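Folding knitwear, second attempt

Posted in: Household

The first version of this post said that jumpers should be rolled. I have changed my mind, and since two people have written to ask what I do now, the method is set out again with the measurements corrected.

The problem is storage depth. The shelves in our bedroom cupboard are 57 cm deep, which is too much for one row of folded jumpers and too little for two if they are folded the way a shop does it. Rolling solved the depth but made everything on the bottom layer come out creased across the chest. Fine knits were the worst. A hooded sweatshirt will put up with nearly anything, but the hood makes a lump that tips whatever is stacked on it.

Sorting comes before folding. I use the bed as the work surface, with the cover left on, and make piles by thickness. Colour and owner can be dealt with later. Fine knits go nearest the pillow, medium in the middle, sweatshirts and anything with a hood at the foot. The desk takes the overflow. Theda Lammers, who commented on the last post, sorts on the floor over a sheet, and that works too if your back allows it.

Fine knits: lay face down, sleeves straight out. Fold one side in by a third, bring the sleeve back down parallel to the edge, repeat on the other side. Fold up from the hem twice. Adult sizes come out 16 cm deep at this point, so three rows fit on a shelf with a little left over for fingers.

Hooded sweatshirts: the same, with one extra step. Flatten the hood downwards over the back before folding the sides, and tuck the drawstring inside it. If the string is left out it catches on the garment next to it and you pull out two things at once.

A folding board helps with consistency. I had a Cernitz one, which is a hinged plastic sheet, and gave it up because the hinge was too narrow for adult sizes. A stiff flat board used as a template is as good. Put it on the back just below the collar, fold the sides over it, slide it out towards the hem.
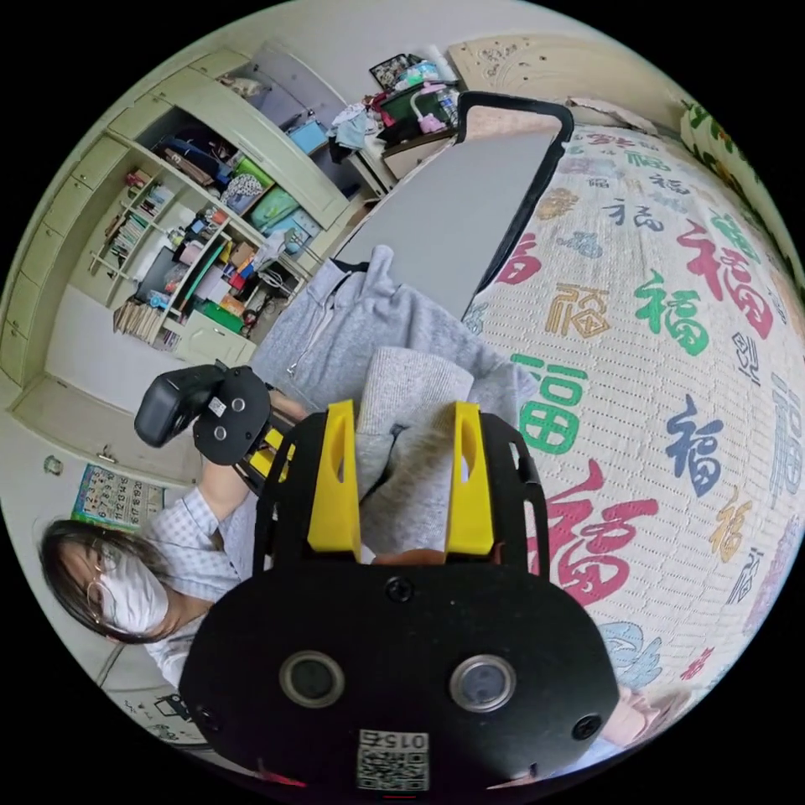

Pick knitwear up from underneath, with the weight spread over both hands. Lifting by one pinched point stretches the stitches locally, and on a loose gauge the mark stays until the next wash. I tested this on an old cardigan, left hanging overnight from a single peg, and the peak was still there in the morning.

Shelf load is the other thing I got wrong. I had been stacking to the full height of the gap. The lower garments flatten and the pile leans forward. Half height is enough. On a shelf 80 cm wide that gives three stacks side by side with room to get a hand between them.

Timing, for those who asked: the whole cupboard took me 105 minutes, including finding a missing belt and refolding the first stack. Putting away a normal week's wash is much quicker – I haven't timed it.

Tõnu Kuusk asked about moth protection. I use cedar blocks, one per shelf, sanded lightly in December. I have no data on whether they do anything.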